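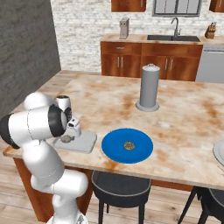 Cutting board to plate, the simulated kitchen we use for practice.

Kitchen Tips for the Club's Robot Arm Projects
by Sorcha Geddes

These are the tips I hand out to new members of the Heltadance robotics club when they start on the kitchen tasks. Most of them are ordinary kitchen habits. The rest are things our students learned in the simulator and wrote on the whiteboard, and I copied them down before somebody erased it. The spring contest is in May and the tasks are all household ones: move food, put it in a container, put the container away, find it again.

Set up the counter first

Clear the part of the counter you plan to work on. A cook does this before picking up a knife, and you should do it before you write a single line of motion code. In the simulator, move anything tall to the back of the island. A paper towel holder is easy to forget and the forearm will find it on the return swing.

Put the plate and the cutting board close together, but leave a strip of bare counter between them. If they touch, a small bump on one moves the other, and then both of your saved positions are wrong.

A plate in a strong, solid color is easier to pick out on a streaky stone counter than a pale one. Our older Gresto scene files have white plates only. Change the color in the settings if your team is doing detection by color.

Picking up small food

Come straight down. Students like to come in at an angle because it looks faster, and the food rolls. Stop above the item, check that the fingers are on both sides of it, then lower.

Close slowly. For baked things, start with the grip setting at 2 and go up only if the item slips. Anything crumbly in a real kitchen should be handled the same way with tongs.

Lift before you move sideways. Dragging food across a cutting board leaves crumbs at home and costs contest points here.

Putting food in the refrigerator

Open the door all the way before the arm goes in. A half-open door is the most common cause of a failed run in our log. Aitken team lost most of a Friday to it.

Use the top shelf for anything you will want again soon. It is easy to reach and easy to see.

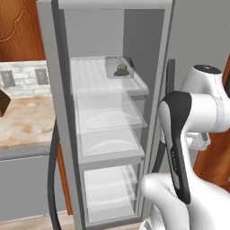
Leave the drawers for produce, and don't set a container down where it blocks one from sliding. The same goes for your refrigerator at home. If you have to move three things to get at the lettuce, the lettuce goes bad.

Use clear containers. You can tell what is inside without lifting the lid, and so can a camera. Square or rectangular ones sit better against the wall of the shelf than round ones and they give the fingers two flat sides to close on.

Keep containers back from the edge of the shelf, but not pushed against the rear wall. In a real refrigerator the air has to move behind them. In the simulator the wrist needs the space.

Don't pile items on top of each other in a shallow tray. Lay them side by side with the one you need first toward the front.

When you reach in, watch the elbow as well as the fingers. Beginners look only at the gripper, and the elbow catches on the bins below. Turn the view so you can see both before you press run.
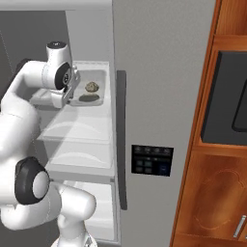
Coming back out

Back the hand out along the same path it went in. Save the entry points and play them in reverse. It takes a few extra seconds and you have 300 for the whole task, so there is time.

Close the door last, and push near the handle side. Pushing near the hinge takes more force and the Nundeteck controller will stop the arm if the force goes over 100 on its scale.

Keeping notes

Write down the scene number, the grip setting and what went wrong, every run. Scene 124 is the one with the refrigerator next to the tall wooden cabinet, and it has the least room for the arm. Save it until you can do the others.

Tape the sheet inside a cabinet door at home if you want to use the refrigerator tips there too. My own copy has been up since last year and has tomato sauce on it.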